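The Shelves

Leopold Berchtold did not believe in tidying. He believed in moving things from one place to another, and he suspected his sister had paid a woman from Gredau 40 an hour to do exactly that.

"She said to keep what I love," his sister said on the phone. "So I did."

He stood in her study with the spare key still in his hand and doubted it. Who loved a plain white light switch? Who loved two cushions made to look like cookies? She had never even liked cookies. She picked out the raisins and left the rest.
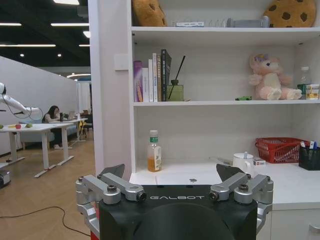

The unicorn kept its place on the middle shelf.

He could see the method, if you wanted to call it that. Books on the left, standing up straight as if somebody meant to read them. The diffuser next, with its two thin reeds. Then the green car, which had been his in 1985 – or one just like it had been – and which she had always sworn was lost.

"Where did the car come from?" he asked.

"What car?"

"The green one."

There was a pause, long enough for him to hear her kettle.

"It must have turned up," she said.

Leopold put the key down by the mugs in the kitchen, came back, and slid the car into his coat pocket. Then he moved the unicorn over a little to fill the gap.

5 comments | 26 shares

More stories
The Ferry to Farnitz
Mrs. Kuusk Returns a Ladder
December at the Jalberg Hotel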